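Home | Filed under: House & Clutter, Grumbles
Print this post | E-mail this to a friend

The one-surface rule, tested

By Roscoe Kapoor
March 21, 2024

I don't much like tidying methods. They tend to come from people with spare rooms. So when Gladys Khaemba sent me a newsletter by someone calling herself Asenora, who promises that you can sort out a whole house by clearing a single surface and then "defending" it, my first thought was that I would rather defend a sandwich.

Gladys swears by it. Gladys also swore by the Kistness drawer dividers, which I bought on her say-so and which now live in a drawer, undivided, under the takeaway menus. I did agree to try this one, mostly so that I could complain about it with some authority.

The rule goes like this. You pick one table. You take everything off it. Anything that wants to come back has to stay on one side, and the other side is left bare for 15 days. If something crosses over, you start again from the first day. Asenora says the bare side will begin to "call to the rest of the house". Mine has been very quiet so far.

I picked the wooden table because it is the one that fills up fastest. Post, keys, half a packet of screws, the thing that came off the other thing. Clearing it took most of an evening, and I'd like it noted that very little of that was tidying. I was carrying stuff to the bed, and then at bedtime carrying it to the floor. The newsletter has nothing to say about the floor.

I will admit the table is nicer than I remembered. I had forgotten it had that much grain in it. It came from Rivadeneira, the second-hand place that used to be by the station, and the man there told me it would "see me out", which I thought was a bit forward.

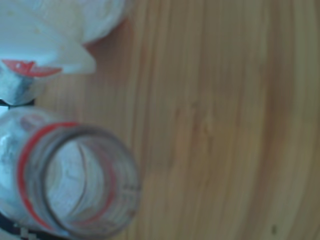 The table under the new rules. Clutter to the left, please.

I should say something about the jar, as Gladys has already asked why I'm allowed one. Asenora is very keen on jars. A jar is a "boundary you can see through", apparently. Fine, but I have kept things in jars all my life and never once felt I had set a boundary. I had a jar of foreign coins for years and the only thing it taught me was that I don't go abroad much. Glass does at least show you what you've been avoiding, I'll give her that.

As for the crumpled white business, the rule on that is clear. Anything crumpled must be flattened, folded or thrown out before bed. I've broken that rule four times now and the sky has stayed up.

What bothers me is the arithmetic. The newsletter claims the average home has 2,000 objects that "have no address". Who went round and checked? Does a box of matches count as one, or do we open the box? Fokov, who does the rival newsletter and is if anything more pleased with himself, gives a different number altogether, and he sells storage baskets.

So, the score. One side of one table is clear, bar the odd speck, and I do find myself wiping it, which I never did before. The chair beside it is worse than it has ever been. Gladys says the chair comes in stage 2 and I'm not to look at it until then. I've put my coat over it.

Posted in House & Clutter | Print | E-mail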